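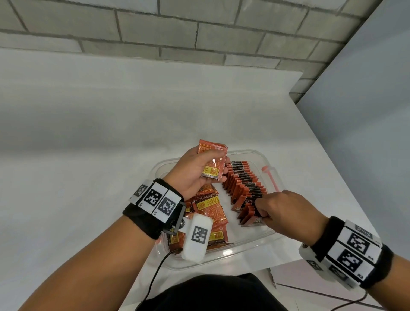
주황색 소포장과 투명 플라스틱 수납통

분말 스틱 장기 보관: 겉통 밀폐가 의미 있습니까
댓글 11

zobradovic
탕비실 소모품 담당입니다. 인스턴트 커피, 분말 차, 크리머 스틱을 종이 상자째 선반에 두다가 올해부터 플라스틱 통으로 옮기고 있습니다. 작년 장마철에 크리머 쪽에서 굳은 것이 나왔고, 회의에서 밀폐통을 사자는 의견이 나와서 견적까지 받았습니다.

문제는 스틱 자체가 이미 밀봉 포장이라는 점입니다. 포장재가 수분을 막고 있다면 겉통은 정리용일 뿐이고 밀폐형에 돈을 더 쓸 이유가 없습니다. 반대로 포장재가 조금씩 수분을 통과시킨다면 겉통 내부 습도를 낮추는 쪽이 맞습니다. 어느 쪽인지 근거를 가지고 답해 주실 분 계십니까. 선반 위치는 북쪽 벽이고 창은 없습니다. Brultora 기록계로 276시간 동안 잰 평균 상대습도는 58%입니다.

radka_d
포장재 구조부터 확인하셔야 합니다. 알루미늄박이 들어간 적층 필름이면 면을 통한 투습은 사실상 무시해도 됩니다. 증착 필름이면 그보다 높고, 접힌 자리에 균열이 생기면 더 올라갑니다. 종이에 PE만 코팅한 것이면 겉통이 의미가 있습니다. 크리머가 굳었다면 세 번째 경우를 먼저 의심하겠습니다.

zobradovic
크리머는 겉면이 종이 느낌이고 빛에 비추면 약간 비칩니다. 커피는 은박처럼 보이는데 박인지 증착인지 구분을 못 하겠습니다.

radka_d
빈 봉지를 강한 손전등 앞에 대 보십시오. 전체적으로 어둡게 비쳐 보이면 증착, 전혀 안 보이면 박일 가능성이 높습니다. 인쇄층이 진하면 헷갈리니 안쪽 면이 보이게 갈라서 보는 편이 낫습니다. 확정은 아니고 선별용입니다.

teulmaegi
면 투습만 따지는 건 반쪽입니다. 스틱 포장에서 수분이 들어오는 경로는 대부분 양 끝 열접착부입니다. 충전할 때 분말이 접착면에 끼면 미세 통로가 생깁니다. 필름이 아무리 좋아도 소용없습니다.

radka_d
접착 불량은 개별 불량입니다. 한 상자에서 한두 개가 굳는 현상은 설명하지만 상자 전체가 굳는 현상은 설명하지 못합니다. 원글의 크리머가 어느 쪽이었는지가 먼저입니다.

zobradovic
상자 바깥쪽에 있던 것들이 주로 굳었고 가운데는 괜찮았습니다.

radka_d
그럼 필름 투습입니다. 바깥쪽이 외기와 먼저 평형을 이루었다고 보면 맞습니다.

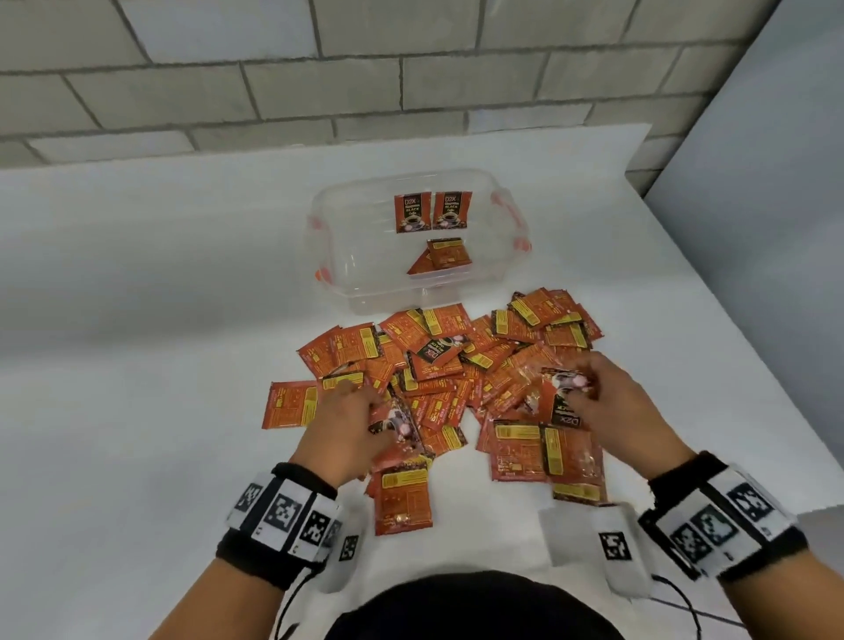
teulmaegi
온도도 빠졌습니다. 벽에 붙은 선반이면 벽면 온도가 실내보다 낮습니다. 실내 평균 습도가 58%라도 벽 쪽 표면의 국소 습도는 그보다 높습니다. 블록벽이면 더 그렇습니다. 기록계를 어디에 두고 재셨습니까?

zobradovic
선반 앞쪽 모서리입니다. 벽에서 한 뼘 정도 떨어져 있었습니다.

teulmaegi
그러면 그 값은 통이 놓인 자리의 값이 아닙니다. 벽에 붙여서 다시 재 보시고, 통은 벽에서 손가락 두세 개 폭만큼 띄우십시오. 밀폐통 견적보다 이게 먼저입니다.

shehu_e
창고 쪽에서 일합니다. 실험 방법 하나 적습니다. Kolev 저울(0.1g 단위)로 스틱 묶음을 고무줄로 묶어서 잽니다. 저희는 시작값이 243g인 묶음 두 개를 만들어 하나는 선반에 그대로, 하나는 Gronever 제습제를 넣은 밀폐통에 두고 30일 뒤에 다시 쟀습니다. 박 포장은 두 묶음 모두 눈금이 움직이지 않았습니다. 종이 포장은 선반 쪽만 무게가 늘었습니다. 내용물은 분말 차였습니다.

고무줄은 잴 때 빼십시오. 고무줄도 무게가 변합니다.

radka_d
종이 포장은 종이 자체가 수분을 먹습니다. 증가분이 전부 내용물로 들어간 것이 아닙니다. 빈 포장지만 모은 대조군이 있어야 합니다.

shehu_e
맞습니다. 대조군은 없었습니다. 다만 뜯어 봤을 때 선반 쪽은 덩어리가 있었고 밀폐통 쪽은 없었으니 방향은 틀리지 않았다고 봅니다. 증가량의 절대값은 믿지 마십시오.

kneze_log
저는 밀폐통에 반대합니다. 자주 여는 통은 밀폐통이 아닙니다. 탕비실이면 하루에도 여러 번 열 텐데 그때마다 내부 공기가 바뀝니다. 제습제는 그 습기를 다 받다가 금방 포화됩니다. 교체 주기를 관리할 사람이 없으면 포화된 제습제가 든 통이 되고, 온도가 오르면 거기서 다시 수분이 나옵니다. 사용분과 비축분을 분리하는 것이 답입니다. 비축분만 밀폐하고 사용분은 아무 통이나 쓰면 됩니다.

teulmaegi
이 부분은 동의합니다. 사용분은 회전이 빨라서 포장재 종류와 무관합니다.

zobradovic
분리는 생각하지 못했습니다. 그럼 사용분 통은 뚜껑이 없어도 됩니까?

kneze_log
수분만 보면 그렇습니다. 먼지와 벌레는 별개 문제입니다. 크리머와 설탕은 터진 스틱 하나로 개미가 옵니다. 가볍게 덮는 뚜껑 정도는 두십시오. 잠금 장치까지는 필요 없습니다.

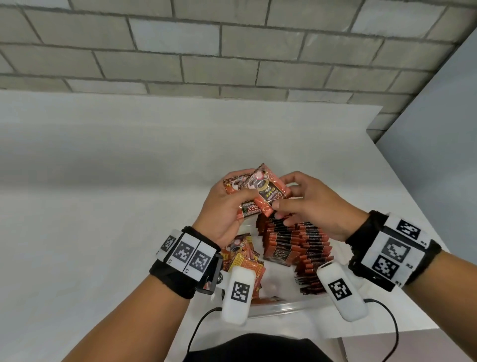 배열도 적어 둡니다. 사용분은 스틱을 세워서 한 방향으로 채우고 새 물량은 항상 뒤쪽에 넣습니다. 눕혀서 쌓으면 위에 부은 것부터 나가고 바닥에 있던 것은 계속 남습니다. 굳은 스틱이 나왔다는 신고를 따라가 보면 상당수가 바닥 재고입니다. 습도 문제로 보고 제습제를 사는데 원인은 선입선출이 안 된 것입니다. 통 앞면에 채운 날짜를 적은 종이를 붙이면 확인이 됩니다. 저희 양식은 2001-05-15 형식으로 씁니다. 월과 일 순서를 사람마다 다르게 적어서 통일했습니다.

radka_d
세워서 채우는 것에는 조건이 붙습니다. 너무 조이면 꺼낼 때 접착부를 잡아당기게 되고, 박 포장은 반복해서 꺾이면 핀홀이 생깁니다. 한 줄에 손가락 하나 들어갈 여유는 있어야 합니다.

kneze_log
이론상 그렇지만 사용분에서 핀홀이 문제가 될 만큼 오래 머물지 않습니다. 앞에서 회전이 빠르다고 다들 동의했습니다.

radka_d
인기 없는 품목은 오래 머뭅니다. 디카페인 같은 것. 평균 회전율로 전체를 판단하면 안 됩니다.

kneze_log
그런 품목은 처음부터 적게 꺼내 놓으면 됩니다.

l.tveit
Skerkley 쪽 매장 창고에서 비슷한 논의를 한 적이 있습니다. 거기서는 종이 포장 품목만 따로 모아 밀폐하고 박 포장은 원래 상자에 두는 것으로 정리했습니다. 품목별로 포장재를 표에 적어 두면 발주할 때도 참고가 됩니다. 같은 제품이라도 공급처가 포장재를 바꾸는 경우가 있어서 입고 때 한 봉씩 손전등으로 확인합니다.

투명 통에 대해서도 한마디. 직사광이 드는 자리면 지방이 든 크리머는 불투명 통이 낫습니다. 창이 없다고 하셨으니 해당은 없겠습니다.

zobradovic
정리합니다. 밀폐통은 종이 포장 비축분 몫만 구매, 나머지는 기존 통 사용. 기록계는 오늘 벽 쪽으로 옮겼습니다. 크리머는 박 포장 제품이 있는지 공급처에 문의했습니다. 손전등 확인 결과 커피는 안 비쳤고 분말 차는 희미하게 비쳤습니다. 분말 차는 증착으로 보고 비축분에 넣을지 고민 중입니다.

shehu_e
분말 차는 넣으십시오. 무게 측정도 그 품목으로 해 보시고 이번에는 빈 포장지 대조군을 같이 두시기 바랍니다. 결과 나오면 이 글에 이어서 올려 주십시오.

teulmaegi
벽 쪽 습도값도 같이 부탁합니다.

공유 2 | 문의: 게시판 운영팀 | 게시물의 저작권은 각 작성자에게 있습니다 | 맨 위로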